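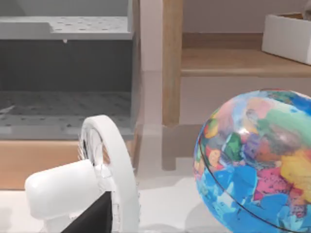
So. Erdkunde. Oder Geografie, wie es bei uns im Zeugnis hieß, 4 stand da meistens. Und jetzt sitze ich seit September jeden Montagabend mit einem Atlas auf dem Schoß und lerne Flüsse. Freiwillig!

Angefangen hat es mit einem Kneipenquiz. Frage nach dem längsten Fluss in Frankreich, unser ganzer Tisch guckt mich an, weil ich da mal im Urlaub war, und ich sage Rhône. Es ist die Loire. Letzter Platz, Heimweg im Regen, schlechte Laune. Am nächsten Tag im Antiquariat Strand (das kleine neben der Reinigung, die haben neuerdings auch mittags auf) einen Schulatlas mitgenommen. 2 Euro. Buchrücken geklebt, vorne ein Stempel von irgendeiner Realschule, die Sowjetunion noch in einem Stück.

Macht nix. Flüsse ziehen ja nicht um. Hab ich gedacht, dann kam die Seite mit dem Aralsee. Da ist im Atlas noch ordentlich blau, und in der neuen Karte am Handy halt fast nur noch Wüste. Saß ich erstmal eine Weile davor. Man weiß das ja irgendwie, aber so nebeneinander ist das nochmal was anderes.

Meine Methode, falls es wen interessiert. Ich nehm mir pro Woche ein Land vor. Erst Umriss abmalen, schlecht, mit Bleistift. Dann Hauptstadt, drei Flüsse, die Nachbarn im Uhrzeigersinn. Dann Atlas zu und alles aus dem Kopf nochmal. Klappt bei Bolivien super, bei Laos so mittel, bei allem was auf -stan endet überhaupt nicht. Kirgisistan und Tadschikistan hab ich jetzt sicher drei Wochen lang vertauscht. Eselsbrücke inzwischen: K liegt über T, wie im Alphabet. Also K kommt zuerst, T kommt später, von oben nach unten gelesen. Mir hilfts.

Karteikarten hab ich auch probiert, das große Paket, 1000 Stück. Beschriftet sind bis heute 37. Der Rest liegt im Flur und wird langsam zu Einkaufszetteln. Apps genauso. Da tippt man sich eine Viertelstunde durch Flaggen und weiß hinterher, dass man gut im Raten ist. Mit dem Bleistift bleibt bei mir einfach mehr hängen, keine Ahnung warum.

Was ich total unterschätzt hab, sind die Größen. Grönland! Auf der Wandkarte in der Schule war das ein Riesending, so groß wie Afrika gefühlt. In echt passt es vierzehnmal rein in Afrika. Vierzehn. Das liegt an der Projektion, Mercator, war halt für Seefahrer gedacht, Winkel stimmen, Flächen nicht. Haben wir sicher auch mal gehabt in der siebten oder achten, nur hab ich da vermutlich Käsekästchen gespielt. Und Madagaskar ist größer als Frankreich. Hätt ich jede Wette verloren.

Überhaupt die Breitengrade. Rom liegt fast auf einer Höhe mit New York. Hab ich beim Abendessen erzählt, wurde mir nicht geglaubt, Atlas geholt, Lineal angelegt, Sauce auf Seite mit Nordamerika. Jetzt hat Kanada einen Fleck. Stört mich kaum.

Und dann noch die Ausflüge, das ist so ein Nebeneffekt. Man guckt plötzlich auch zuhause anders hin. Letztens wollte ich wissen wo unser Bach eigentlich hinfliest, der hinter dem Baumarkt. Bin ich also hinterher, mit dem Rad, so weit man halt kommt. Erst am Kleingartenverein lang, dann unter der Bahn durch (Kopf einziehen), dann ewig Maisfeld. Irgendwann mündet der in einen größeren Graben und da war Schluss, Zaun. Nach der Wanderkarte gehts von da noch an zwei Mühlen vorbei bis zum Fluss und dann Richtung Nordsee. Also landet der Bach vom Baumarkt in der Nordsee. Fand ich gut. Nasse Füße hatte ich trotzdem und eine Brombeerranke in der Speiche.

Weil gefragt wurde welches Kartenzeug ich benutze: Der alte Atlas für abends, für unterwegs die Faltkarte von Drodumer, die im Maßstab für Radfahrer. Papier ist ein bisschen dünn, reißt an den Knicken, mit Tesa gehts. Die von Pranbridge war mir zu bunt, da findet man vor lauter Ausflugssymbolen den Weg nicht mehr. Geschmackssache.

Noch offen: die Pazifikinseln. Davor drück ich mich. Kiribati, Tuvalu, Nauru, Palau, da gibts ja nix zum Abmalen, lauter Punkte. Wer da einen Trick hat, bitte in die Kommentare. Afrika westlich von Nigeria kann ich inzwischen ganz ordentlich, nur Togo und Benin muss ich jedesmal kurz überlegen (Togo links).

Nächstes Quiz ist wieder Montag. Ich tippe auf Sport und Achtzigerjahremusik, dann war alles umsonst. Muss jetzt los, der Bus wartet nicht und ich hab noch keine Schuhe an. Ach so, die Kommentare sind diesmal hoffentlich wieder offen, letzte Woche hatte ich da ein Häckchen falsch gesetzt. Sorry!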